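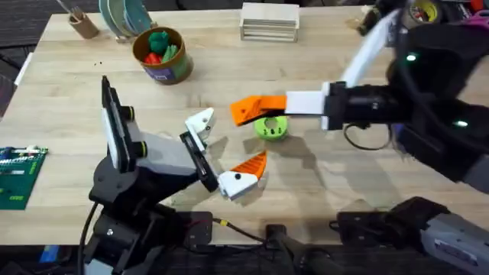 3. Software

3.1 Overview

The control software runs on a single workstation and is split into four processes: a camera process, an arm process for each side, and a coordinator. The processes exchange messages through Plolard, a small message layer written for an earlier project and reused here with few changes. Each message carries a time stamp taken from the workstation clock, and no process is allowed to act on a message older than 200 ms. If the newest message is too old, the arm process holds its last commanded position and reports a stale input to the coordinator.

We kept the arm processes separate so that a fault on one side would not stop the other from holding its pose. The cost is that the two arms have no shared control loop. Any agreement between them about where an object is, or which arm should have hold of it, has to go through the coordinator.

3.2 Perception

Wrist views and fixed views are handled differently. The fixed view gives a coarse position for the part on the table, which is enough to choose an approach direction. Once the gripper is close, the wrist view takes over. The part used in this section is a green printed ring, and the detector looks for two features: the outer edge and the large center hole. Both project to ellipses, and we fit them separately. The distance between the two fitted centers serves as a check. When it goes above a set limit, the estimate is thrown out and the last good one is kept. 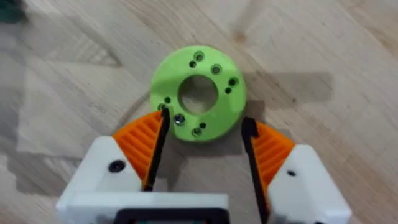 Figure 3. Wrist view of the ring between the open fingers. The tip of the left finger pad touches the rim; the right pad stands clear of it.

The finger pads are dark and can break up the outer edge in the wrist view. An early version of the detector treated the pad as part of the boundary and returned a center shifted toward the finger. We now mask out the region swept by the fingers, using the measured gripper opening and a fixed model of the finger shape. The mask is padded by 2 mm on each side to allow for bending of the ribs. The smaller holes in the face of the ring are not used for position. They could in principle fix the rotation of the part about its axis, but a handoff does not need that angle and the fit was slow.

3.3 Planning a handoff

A handoff is planned as a pair of paths that end at a shared meeting pose. The coordinator proposes a meeting pose, each arm process checks it against its own joint limits, and the first pose accepted by both is used. Poses are proposed in a fixed order, starting close to the table center. We tried a cost-based ordering taken from the Bautista planner and saw no gain large enough to justify the added run time.

Collision checking covers the arm links, the gripper bodies and the tabletop. Fingers are the hard case. They have to come close to each other during a handoff, so a normal safety margin rules out every useful pose. We drop the margin between opposing fingers
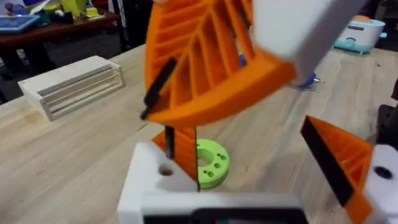
to zero for the last part of the path and lower the speed limit over the same stretch. The margin between a finger and the opposing gripper body is left unchanged. This was a simple rule to add – a short table of link pairs and margins, read at startup – and it can be edited without rebuilding the planner.

Both paths are timed on a common clock, but they are not forced to finish together. The receiving arm arrives first and waits with its fingers open. The giving arm then completes its approach. Moving both grippers at once saved time in simulation but made faults harder to trace on the hardware, and the version described here does not do it.

3.4 Grip state and release

The release step depends on knowing whether the receiving gripper has closed on the part. There is no force sensor in the fingers. The arm process instead compares the commanded and measured finger openings along with the motor current. If the fingers stop short of the commanded opening and the current stays above a threshold, the grip is marked as held. The coordinator tells the giving arm to open only after it has received two held messages in a row.

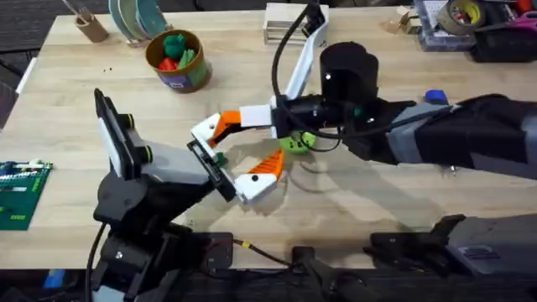 Why not release on the first held message?
A single reading can be caused by friction in the gripper drive or by one finger touching the part before the other, so a second reading is required before the giving arm opens.

The threshold is stored per gripper. Values measured on one gripper did not carry over well to the other, and the calibration routine written by Fulgencio Barajas is run on each of them whenever a finger is replaced. It closes the empty gripper at several speeds, records the current, and writes the result to the settings file.

3.5 Logging and replay

All messages are written to disk in the order the coordinator receives them. The replay tool, Plusstead, feeds a stored log back through the coordinator with the arm processes replaced by stubs. This lets a change to the handoff logic be checked against old runs before it is tried on the arms. The regression set holds 68 logs and was frozen on 11/11/18. Logs recorded after that date use a different message layout and are converted before replay.

Replay does not reproduce contact. A changed release rule will be shown the same currents that were recorded under the old rule, even where the real gripper would have behaved differently. We use it to find errors in state handling – missed messages, wrong order, a hold that never ends – and test anything that depends on contact on the hardware.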